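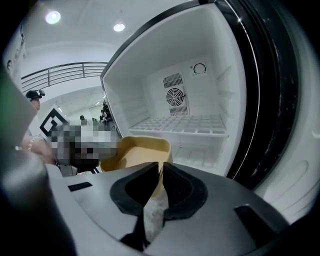

*Beige tray and the white mini refrigerator, door open. The grid shelf is in the lower position.*

# Clearing out the small fridge

The small refrigerator in the Skivport studio kitchen gets emptied and cleaned every October, before the winter classes start. Réka Barta wrote the first version of this page for the people who share the kitchen. Derek Entwistle has added to it since. The notes below go with the photo at the top and follow the order we do things in.

## The tray

The tray is shallow, with slightly flared sides and a flat floor. We use it for small things that would tip over on an open shelf: jars of paste, tubes, half lemons, the little pots of glaze sample that Sarla Dhillon keeps cold. It comes out first, before anything else is touched.

Wash it in the sink with dish soap and warm water. Skip the dishwasher. The last tray went in on a hot cycle and came out warped, and it never sat flat again.

## The shelf

The white grid shelf rests on the molded ribs along the side walls. There are several heights to choose from. Low down suits us best, with tall bottles on top of the shelf and flat packets underneath.

To take it out, lift the front edge and pull straight toward you. Crumbs collect in the corners of the grid. An old toothbrush gets them out faster than a cloth does.

## The back wall

The fan vent is on the back wall, a little right of center, with a round guard and slots at the top and bottom. Wipe it with a cloth that has been wrung out well. Don't spray anything at it. Dust comes off the guard with a dry paintbrush – Declan Horrocks keeps one in the drawer with the tea towels, and it should go back there.

When the fridge is loaded again, leave a hand's width clear in front of the vent. Last winter someone pushed a Sodon cake box up against it and the milk at the front was warm by lunch.

## The dial

The thermostat dial is near the top of the back wall, on a square white plate. Note where it is set before you start wiping, then check it again at the end. It turns easily and a cloth will move it.

We keep ours at 39 degrees. Reece Bellamy left a thermometer on the shelf overnight to find the right spot on the dial, and there is a pencil mark on the kitchen list for anyone who needs to reset it.

## The lower compartment

Under the shelf is where spills end up. Use one spoonful of baking soda in a bowl of warm water, then plain water, then a dry towel. Get into the back corners. Leave the door open until the floor is dry to the touch.

## Putting things back

- Shelf first, then the tray.
- Anything without a name and a date goes in the trash.
- Opened jars go in the tray. Unopened ones can stay in the cupboard.
- Film and paper from the Stetsiuk workshop go in the bottom, in a sealed bag.
- No open food next to the glaze samples.

Cleaning day is Wednesday, starting at 4 p.m. Please take your things home before then. Anything still inside will be put on the counter, and the counter is cleared at the end of the evening.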